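Shared desks at Skistthorpe: notes for the lunchtime talk
Speaker: Sieglinde Meinecke
15 Apr 2022

Slide 1. Opening
Thank people for giving up their lunch. Say it will take 12 minutes, then questions. The handout is by the door.
I run the bookings for the shared floor. Before that I did the same job at Aigner, in a much smaller building.

Slide 2. What we had before
Fixed desks, one name on each. On most days in February a good part of the floor was unused, and people on the waiting list were working in the canteen.
Mention the Parkurik visit. They went over to shared desks all at once and had a hard first month. We went one bay at a time.

Slide 3. Noise
This was the main complaint in the survey, ahead of heating and parking. We sent out 100 forms and about half came back.
Read out the comment on phone calls - pause for the laugh, if there is one.
Calls now go in the side rooms. Short ones at the desk are fine.

Slide 4. Screens and side walls
Plain, pale walls on three sides, white top. Open at the front so you can still be spoken to.
People asked for darker colours. We tried a dark green panel by the lifts and it made the corner gloomy, so we kept to light ones.

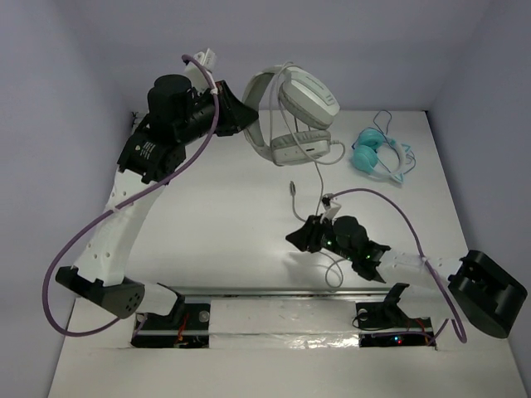 Slide 5. Booking
Go through this slowly. Bookings open five days ahead in Promevow. Pick the bay first, then the desk.
If you are not in by ten, the desk goes back into the pool. Ring me if your train is late and I will hold it.
Don't book for a whole team under one name. It makes the fire list wrong.

Slide 6. Storage
Lockers are on the landing. Bags under desks are all right during the day, but not overnight.
Coats - still no good answer. Ask the room for ideas and write them down.

Slide 7. What comes next
Two more bays after the summer, if the budget is agreed. New chairs are on order, no delivery date yet.
Leave the booking page up on the screen during questions.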